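Gomow Teaching Bench: Frequently Asked Questions
Last updated 8 Jul 2023

What is the task?
The operator steers two arms by remote control to work with faucets on a pipe stand. Every session is recorded, and the recordings are used for training.
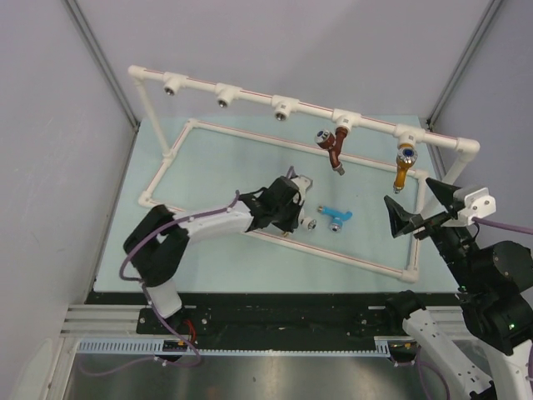
Two faucets on the stand, a blue one on the table.

Do I need robotics experience?
No. New operators at Grevano get 34 practice runs before anything is saved.

Which view should I watch?
Use the wrist view for the last bit of the approach. Line up with the fitting first, then close the fingers.

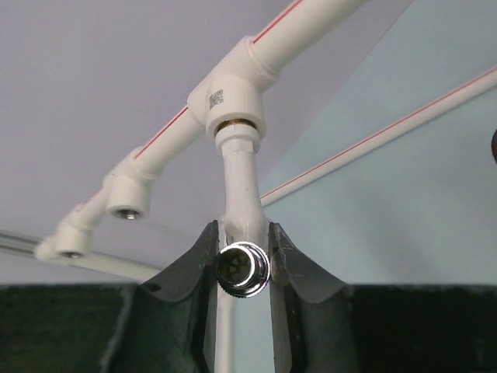 If you lose sight of the fitting, back off and come in again. Slow runs are fine. Jerky ones get thrown out.

Can I use both arms on one part?
Yes. Keep a firm hold with one arm before you let go with the other.

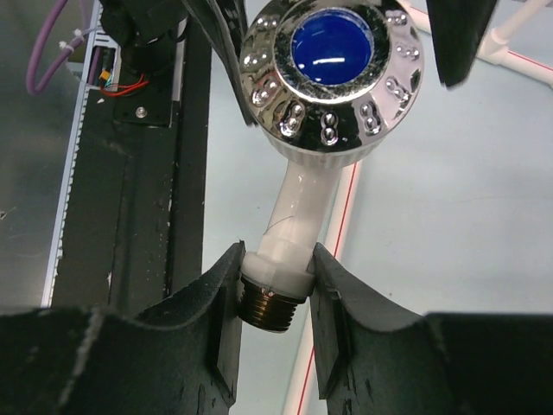
How many runs make a full set?
A set is 400 runs. Most operators need several shifts to finish one.

What if I drop a part?
Keep recording and pick it up if you can reach it. Mark the run "recovered" in Lurkon. 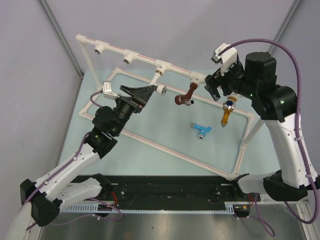

Both arms at the pipe stand.

Can I delete a bad run?
Only within 2 hours. After that, send the run number to the Barroso desk, room 103.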